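叠衣服小组 工作日志
2018年7月16日 记录:Zulmira Morais

今天进展特别大,趁还记得清楚赶紧写下来!

上午先把Haseo的动作清单重新理了一遍。之前我们把“叠一件上衣”当成一个动作来教,数据乱得没法看,现在拆成四段:摊平、捏下摆、对折、收袖子。拆完以后大家的手法一下子统一多了,早该这么干。

到下午收工,一共录了98段,筛掉手抖得太厉害的和中途松手的,留下56段。比上次多了一大截,开心!最长的一段315帧,我在收袖子那里犹豫了半天,先留着,回头问问Gitlow那边要不要剪。

几点手感上的体会:
捏下摆时两个指尖要先张开,贴着床垫往前送,别从上面往下戳,布会跑。
针织的边有罗纹,夹得住,但提起来容易拧成一团,提的速度要放慢。
衬衫薄,一不小心就连下面那层一起捏了。第19段就是这样,我在表里标了黄。

Plunley的回放脚本还是会在合爪那一下掉帧,重启能好一阵,原因没找到。谁有空看看日志,我怀疑是写盘太慢。

Arruda杯的报名表还差一页方案说明,我先写个草稿放共享文件夹,大家随便改。十二月才比赛,但我现在就想报上去!

明天想试袖子向内折,左右各录一轮。

夹住白色针织衣物的边;白色长袖铺开,准备捏下摆 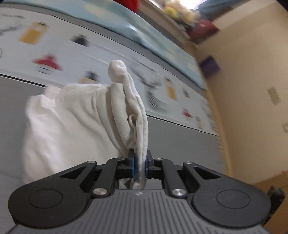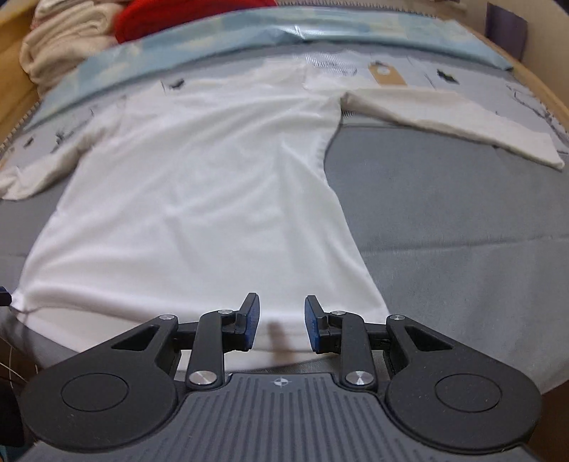 分类:社团日志 / 柔性物体抓取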